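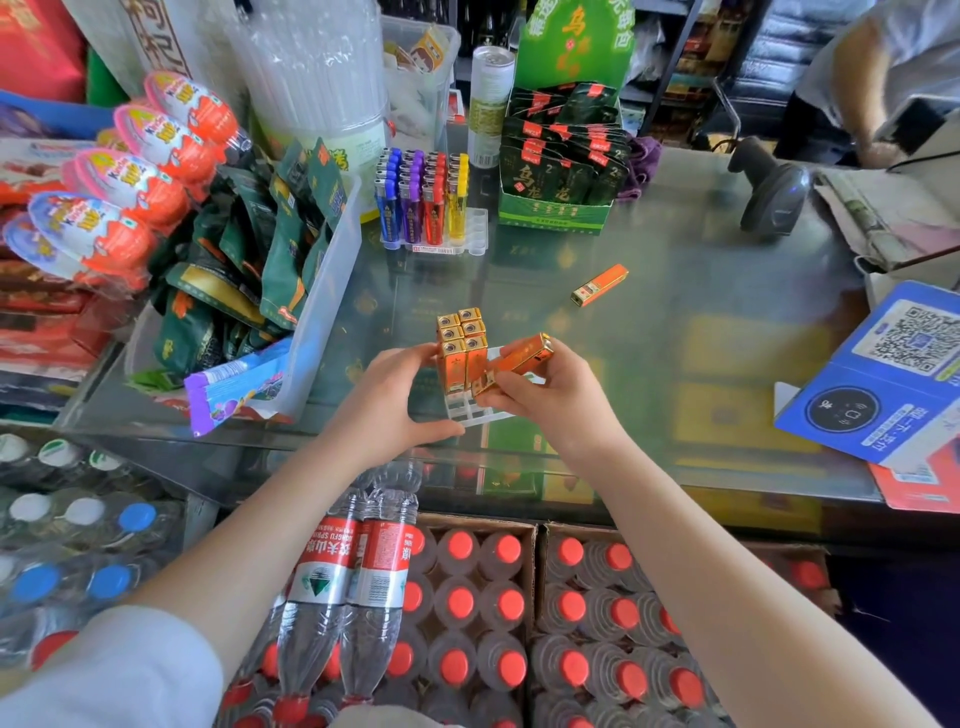
22nd October
Natalia Valdovinos

Counter restocking, Gutlow set. Hand demos by people first, then the same job by remote control on the Ilix arms. Target is 1000 demos of each, 2000 in all.

Lighters into the clear tray are the hard part. One hand steadies the group, the other slides the next one into its slot. On the remote rig the left gripper squeezes too hard and the row leans. Dropped grip force to 80 percent – better, needs more runs.

Glass top still confuses depth. Clip 1174 is a good one to check against.

To do: relabel the April clips, they use the old slot names.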